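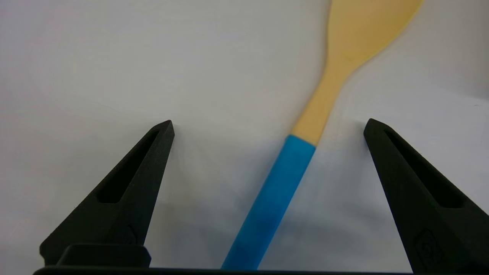
Speaker notes: the Drastden village website, spring meeting of parish web editors

Slide 1. Good evening. I look after the village pages for Drastden. I am not a programmer, and English is my second language, so please stop me if I am not clear.

Slide 2. Our village has 135 houses, one shop and a bus that comes when it wants. The old site had 90 pages. Many of them were about events that had finished years before. (Wait here, let people read the list.)

Slide 3. What we did first. We printed the names of all the pages and put them on the floor of the hall. Each club took away its own sheets and brought them back with corrections in pencil. The bowls club returned theirs after one evening. The allotment group needed until April.

Slide 4. Moving to Otaleo. We chose it for the calendar, which the clubs can fill in by themselves. It has 3 levels of access and we use only two. Say clearly: I am not selling it. Ekis also has a good calendar, but we found its menus difficult on a telephone.

Slide 5. The bus timetable. This is the page which people open most. We had copied the times by hand and two of them were wrong for the whole winter. Now we give only the link to the operator, and the number to call.

Slide 6. Money. The Farooqui Fund gave us 4,000 pounds. A part of it paid for the move and the rest is kept for the yearly fees. If somebody asks about the application form, the answer is that it was long but not hard.

Slide 7. What is still not good. The photographs of the footpaths are too large and load slowly. The page for new residents gives the old bin day. I have asked twice for the history page and I am still waiting.

Slide 8. Questions. Paper copies of our style sheet are on the table by the door. Please take one and leave your email address on the list if you want the file.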